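News > Local > Around Town
Type to search Clear
3 min read

Covura Street tip shop reopens with a cardboard problem

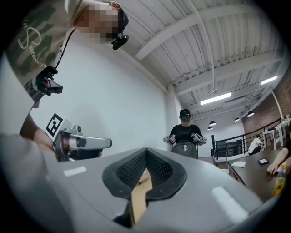

A camouflage-patterned shirt and a bit of cardboard colour under the lights.

I went down to the Covura Street tip shop at 9 in the morning, which is when it opens now, and there was already a queue out past the bike racks. I counted it as a good sign for the shop and a bad one for my chances at the bookshelves. It's been shut since the roof started letting the rain in back in autumn, and I've missed the place more than I'd like to admit. I had a boot full of stuff to drop off and a promise to my household that I wouldn't bring anything home. (I brought home a lamp.)

The big change is how they're taking cardboard. It used to be that you could chuck your boxes in the cage by the gate any time you liked, flat or not, and plenty of people chose not. Under the new set-up you get a limit of six flattened boxes a visit, and the tape has to come off first. Waxed fruit boxes aren't accepted at all. There's a bench near the entrance with a couple of safety cutters on chains if you forgot to do it at home, and I can report that those cutters are blunt and the chains are too short for anyone left-handed.

The reason is a dull one, which I had to ask for twice. Venkataraman Haulage, who pick up the cardboard, were turning back loads with too much tape and foam in them, and every load that got turned back went to landfill at the shop's expense. The notice by the counter says 329 bales went out in the last full year before the roof works. I have no real picture of how big a bale is, but I was told it's bigger than my washing machine, and I believed it.

Not everyone in the queue was happy. A bloke in front of me had a ute load from a house move and was told he could leave six boxes and take the rest away again. He asked what he was meant to do with them and was pointed to the council depot, where the cardboard bays stay open until dark and there's no limit. It's a ten-minute drive. He wasn't thrilled, and I don't blame him, it had just started to drizzle. I reckon the limit should be looser for people who are moving, and I said so on the feedback card.

Inside, though, it's lovely! The leaky corner has been turned into a proper reading nook, the crockery has moved to the left wall where the prams can't get at it, and the whole place no longer smells like wet carpet. Books are still a dollar, and so are the jigsaws, with the usual risk about the last piece. The old piano is still there too, still not for sale and still out of tune, with a tray of seedlings on the lid.

Next door the Jidik Cafe has reopened as well, after losing most of its passing trade while the shop was closed. The coffee is $6 for a large, which made me blink, but the cheese scone was still warm and I had a second one. They've started lending out mugs from the tip shop in place of takeaway cups. Mine said Drollness on it in purple letters, and I still don't know if that's a band or a brand of something. I nearly asked to buy it.

The shop is open until 3 in the afternoon, and the gate for drop-offs closes half an hour before that. The cardboard limit will be looked at again in July. Electrical items go to the side door, mattresses still aren't taken, and if you're after bookshelves, there were two left when I walked out with my lamp.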